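Ticket: Grulis label printer prints every label twice
Site: Tellthorpe, back office
Opened by: Dilek Çınar
Assigned to: Sơn Từ
Status: Closed, with reservations 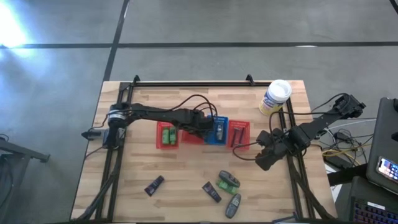

Every job sent to the Grulis comes out in duplicate. Ask for one shelf label, get two. Ask for 60 and you have enough to label the parking lot. I tried the Premuvholm driver, then the older driver, then the one the manual calls "recommended," a word I now read differently. The printer currently lives on the filing cabinet, so please don't suggest moving it to the table with the tan, cream and brown strips.

Sơn Từ, 9:40 a.m.
Copies set to 1 in the app and 1 in the driver. Can you print the config page from the printer itself?

Dilek Çınar, 10:15 a.m.
Printed. It came out once. I feel mocked.

Sơn Từ, 10:30 a.m.
Good, so the hardware is fine and the queue is guilty. Please check whether the Doãn print service is still installed. We dropped it in November.

Dilek Çınar, 11:05 a.m.
"Dropped" is generous. It's running, it starts at login, and it has some 2000 old jobs in its log. It picks up each label and sends its own copy.

Sơn További note, 11:20 a.m.
Stopped and removed the service, cleared the spooler, restarted. Test job of 100 labels produced 100 labels.

Dilek Çınar, 1:50 p.m.
Confirmed - one each. The app now greets me with "Printer 2 not found." I can live with that, but I'd like it noted.

Sơn Từ, 2:05 p.m.
Noted. Closing.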